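Aslak Sundqvist has a job title with the word "intelligence" in it and spends most of his day putting away dishes. Someone else's hands would do it in a minute. His do it by way of two black robot arms, which copy whatever he does with a pair of controllers, a moment late and with less conviction.

"People come in expecting the future," he says. "Then they watch me miss a bowl."

Sundqvist runs demonstrations at Lostent, where the present goal is a robot that can tidy a table after being shown how enough times. Enough, he says, is a word that moves. In February it meant 300 runs. Then it meant 1,000. When we spoke the tally stood at 1,493, and he had stopped promising his sister a finishing date.

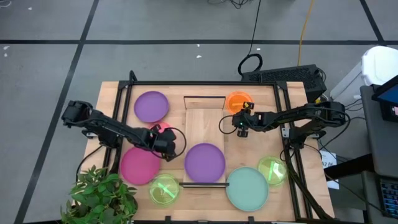

Learning to be slow

The first lesson, he says, is to forget you have wrists. New operators reach for a plate the way they would at home, and the arm gets there with its fingers at an angle no plate ever asked for.

"You have to want one thing at a time. Go over the dish. Stop. Open. Go down. My wife says I now load our dishwasher like a man defusing it."

Thin plastic is the worst, in his view, and a rim lying flat on wood gives the fingers very little to work with. 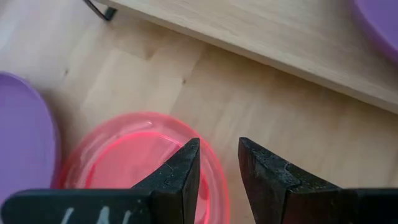

He also keeps his fumbles. If he misses a rim and goes back for it, the second try stays in the recording, on the theory that the robot will miss too and ought to know what comes next. A colleague at Kuvthorpe throws all of hers out. They have argued over this for 15 months, mostly by email.

"Her robot is very elegant," he says, "until something goes wrong. Mine expects it."

Does he ever get bored? He thinks it over for longer than his employer might like.

"By the afternoon, yes. And then I get sloppy, and it learns sloppy. So I go get coffee."

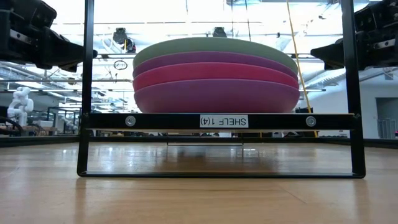

Four plates stacked on the shelf, with a gripper on either side.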